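생활 속 부피와 포장 4강 강의 노트

오늘은 제가 한 학기 내내 기다린 주제, 상자의 부피입니다! 지난 시간에 직육면체의 겉넓이를 구했으니 이제 안쪽을 들여다볼 차례예요. 가로 600mm, 세로 400mm, 높이 200mm인 상자를 떠올려 봅시다. 단위를 cm로 바꾸면 60×40×20, 그러니까 48,000㎤이고 리터로는 48L입니다. 생각보다 크지요?

그런데 옆면이 기울어진 통은 이야기가 달라집니다. 위쪽 입구가 바닥보다 넓으면 입구 치수만 곱한 값은 실제 부피보다 커져요. 이럴 때 쓰는 것이 각뿔대 공식이고, 저는 이 식이 정말 예쁘다고 생각합니다.

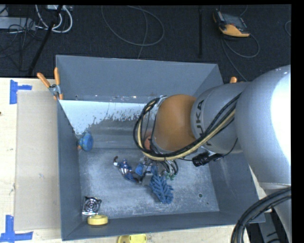 V = h/3 × (A + B + √AB)

A는 윗면 넓이, B는 밑면 넓이, h는 수직 높이입니다. 단, 윗면과 밑면이 닮은꼴이어야 해요. 빗면의 길이를 h에 넣는 실수가 해마다 나오니 꼭 확인하세요. A와 B가 같으면 식이 어떻게 되는지도 직접 넣어 보시고요(직육면체 공식이 나옵니다!).

과제: 집에 있는 화분이나 통을 하나 골라 안쪽 치수를 재고 부피를 계산한 뒤, 물이나 쌀을 채워 비교해 오세요. 읽을거리는 레굴라 발너(Regula Wallner)의 강의록 2장입니다. 다음 시간에는 원뿔대로 넘어갑니다.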